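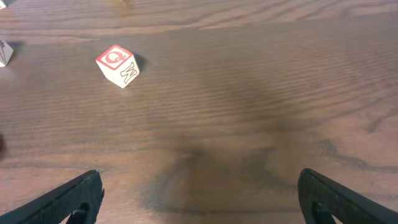
Section 4: Setting Up Labels and Storage Bins

Use this section after you have installed the Pavora app and paired the Fildale label printer with your phone or tablet. If you have not paired the printer, go back to Section 3.

The Pavora system keeps track of household items by bin. Each bin gets a printed label with a code. When you scan the code, the app shows you what is inside and where the bin belongs. You can use it for toys, craft supplies, tools, holiday decorations or anything else that gets put away and then looked for later.

Before you start

You will need:
- The Fildale label printer, charged or plugged in
- One roll of Wiriya labels (paper or plastic)
- Clean, dry bins with a flat area at least 2 inches wide
- A soft cloth

Note: Paper labels are fine for closets and shelves. Use plastic labels in garages, basements, bathrooms and any place where the bin may get damp.

4.1 Loading the label roll

1. Press the latch on the side of the printer and lift the cover.
2. Remove the empty core, if there is one.
3. Drop the new roll into the tray with the loose end coming off the top.
4. Pull the loose end through the slot until it sticks out past the cutter.
5. Close the cover and press down until it clicks.
6. Press Feed once. The printer moves the roll to the start of the next label.

Caution: The cutter is sharp. Keep fingers away from the slot while the cover is open, and do not let children load the printer.

If the status light blinks orange after you press Feed, the roll is not seated. Open the cover and repeat steps 3 through 6.

4.2 Creating a bin

1. Open the app and tap Bins, then New.
2. Type a name. Names can be up to 21 characters long, including spaces.
3. Choose a room from the list, or tap Add Room to make a new one.
4. Choose a shelf or spot. You can leave this blank and fill it in later.
5. Tap Save.

Short, plain names work best. "Blocks" or "Puzzles" will be easier to find in a search than "Kids stuff 2". The search looks at bin names first and then at the items listed in each bin, so you do not have to fit everything into the name.

Note: The app holds up to 3,000 items across all bins. A set can be entered as one item. There is no need to list every block, crayon or game piece separately.

4.3 Printing and applying the label

1. Open the bin in the app and tap Print.
2. Check the preview. If the name is cut off, choose Small Text.
3. Tap Print again and wait for the label to stop moving.
4. Press the cutter lever down in one motion.
5. Wipe the bin with the cloth and let it dry.
6. Peel the backing and press the label on from the center outward.
7. Scan the label once with the app to confirm that it reads.

Put the label on the short end of the bin if the bin will sit on a shelf, and on the lid if it will slide under a bed. Labels do not hold well on fabric or wicker. For those, stick the label to a hang tag and tie it to the handle.

Caution: Do not place labels on items that small children put in their mouths. Label the bin only.

4.4 Adding items

1. Scan the bin label.
2. Tap Add Item and type a name.
3. Add a photo if you want one. Photos are optional and can be removed at any time.
4. Tap Save, or tap Save and Next to keep going.

To move an item, press and hold its name, then tap Move and scan the label on the new bin.

4.5 Cleaning the printer and bins

Dust inside the printer causes faint or streaked labels. Clean it each time you change the roll.

1. Turn the printer off and unplug it.
2. Open the cover and take out the roll.
3. Wipe the roller with a dry Dustero cloth or any other lint-free cloth.
4. Replace the roll and close the cover.

Bins with plastic labels can be wiped with a damp cloth and mild soap. Do not soak the label or run the bin through a dishwasher.

4.6 If a label will not scan

- Move the phone back until the whole code fits in the scan box.
- Turn on a light - the scanner does not work well in dark closets.
- Wipe the label and try again.
- If the app shows Error 923, the bin has been deleted. Create it again and print a new label.

A torn or badly faded label cannot be repaired. Open the bin in the app, tap Reprint, and put the new label over the old one. The code stays the same, so the item list is kept.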